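Thermos temperature at lunchtime, primary school

Forum: Lunchboxes and Packed Meals
Started by ATessier, 30 May 2021

ATessier
Looking for numbers on food jars. Our school has no microwaves for the kids and lunch is a fair while after the bell. I fill a Bruro 400 mL jar with leftover pasta or rice and it comes home half eaten with the comment "it was cold". Pre-heating with kettle water for 2 minutes, then filling straight from the pot. Is the jar faulty or is it me?

pegboard_dad
Two minutes is short. The inner wall is steel and needs longer to come up to temperature. I do 8 minutes with the lid on, tip out, fill immediately. Same jar, no complaints.

Marnie_K
What are you filling it with, and how full? A half-full jar loses heat much faster than a full one. Small kids don't eat 400 mL of pasta, so you're either sending too much or leaving a big air gap.

ATessier
Half full, usually. She's in Year 1.

Marnie_K
There's your answer. Get a smaller jar.

kelpline
Disagree that it's only the air gap. Pasta with a bit of sauce holds heat badly compared with soup or a wet curry. Put a probe thermometer in the food before the lid goes on. If it isn't at 80 or better, no jar will rescue it. Mine was well under that because I was microwaving leftovers and the middle was lukewarm.

pegboard_dad
80 at fill is fine for an adult. For a six-year-old who opens it early you want to be careful. I'd go lower and accept warm food.

kelpline
Going lower puts you closer to the danger zone by lunch. Rice especially. If you want it cooler to eat, send a cold lunch and keep it properly cold.

ATessier
Fair point on the rice, I'll leave that out. Tried the longer pre-heat this morning as a dry run with the probe. Clear improvement, still drops off by midday with the jar half full. I also have one of the Awwad insulated sleeves on order, so I'll test with and without.

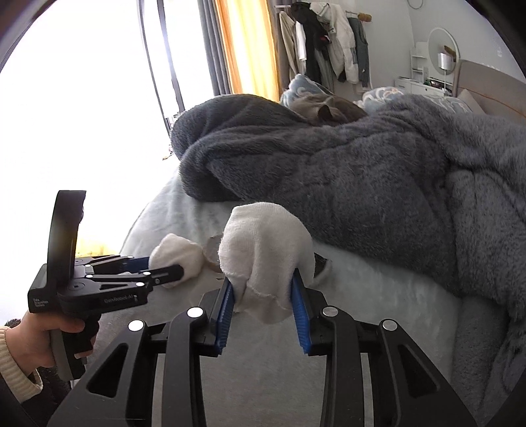 The other variable is the lid. The gasket on mine has a flat spot on one side and I can't tell whether that affects the seal or is just cosmetic. Bruro sell them separately but the listing doesn't say which model they fit.

Marnie_K
Fill it with water, close it, turn it upside down over the sink. If it drips, replace the gasket.

dunny_roll
Sleeves do very little on a vacuum jar. Most of the loss is through the lid. Save your money.

ATessier
Already paid for. Upside-down test done, no drips. Will order the smaller jar and post figures for both once school is back to full days.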